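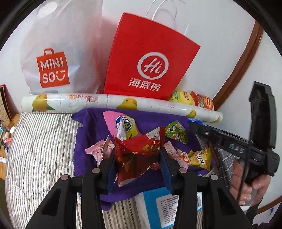
Josué Guimarães had entered the job in the Pestora log as "sweets, bed to basket, 2 hands." The task sheet allowed two hours. It defined a sweet as any wrapped item small enough for one set of jaws, and it excluded the red gift bag, the MINISO bag and the long roll with the yellow fruits on it. Ayuba Gyamfi read the sheet twice and asked who had written the definition.

"Huerta office," Josué said. "In January."

"Have they ever cleared a bed?"

Josué did not know. The office wanted 2,000 clean picks before it would answer whether a machine could tidy a bedroom in Clavville. They had 200. A pick was clean if the wrapper did not tear and the jaws closed once.

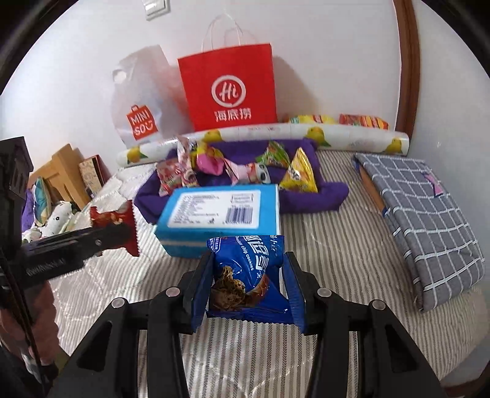
Chocolate chip cookies, in the jaws.

Ayuba held still and read the blue packet.

"Crimped edge," he said. "Does it grip by the edge or the belly?"

"The sheet says center of mass."

"The center of mass is cookies. It will crush them."

"Crushing is not torn."

Ayuba considered this. His mother would have taken everything in one sweep of the forearm. He asked whether the log had a field for that.

"There is Remarks," Josué said.

He typed it in, and they went on to pick 201.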